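Budget talk, second half, speaker notes
Roswitha Ruppert, planning, Hamen site
May 2023

Slide 1. Where we are

Start with the number people came for. The request is for one arm, one gripper, one stand and the service contract. Leave the second arm for questions.

Remind them that last year's plan had the arm as a single line. The stand, the wiring and the training days were left out, and we had to go back in August for more money. Say this was my line and my mistake. Move on.

Slide 2. What the quotes cover

Two quotes, Kometti and Etirau. They are hard to compare as sent. Kometti puts the controller in with the arm and charges for the gripper. Etirau does the reverse. I moved both into the same table, so the totals on the slide won't match the cover letters. If anyone from purchasing is in the room, say that now and save them looking it up.

Kometti lead time is 69 days. Etirau is 83. Neither includes shipping to Du.

Slide 3. Simulate before we sign
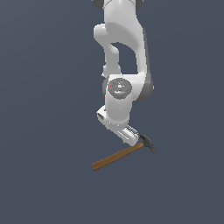 The grip trials are the part of the budget I most want to keep. Simulation hours cost us 1138 for the quarter, license included, and they come before any purchase order. We need them to choose fingers. Most of our parts are easy to hold, and tools are the hard case. With the hammer, the fingers are closed on the handle just below the head, and the rest of the handle sticks out to the other side. Move that grip farther down the handle and the wrist has a different load to deal with. I would like to know what that does to the payload class before we pay for one. Going up a class changes the arm price, the stand and the floor anchors, so a wrong guess gets expensive in three lines of the table.

Pause here. Somebody will ask if simulation replaces the trial on the floor. It doesn't. Keep the two trial days in the plan, and point to the row.

Slide 4. Costs that come later

Spare fingers, 433 a set. Plan on two sets in the first year. Then the yearly service visit, software renewal and one refresher course for each shift. Show the three-year column and give them time to read it. Don't read the rows aloud.

If asked about leasing: we looked at it. The monthly rate was fine but the lease did not cover wear parts. Offer to send the sheet.

Slide 5. What I need from you

A yes on the simulation hours today. A decision on payload class once the grip trials are written up. The purchase order waits for that.

Leave this slide up during questions. Handouts are by the door, and the Du floor plan is on the back page.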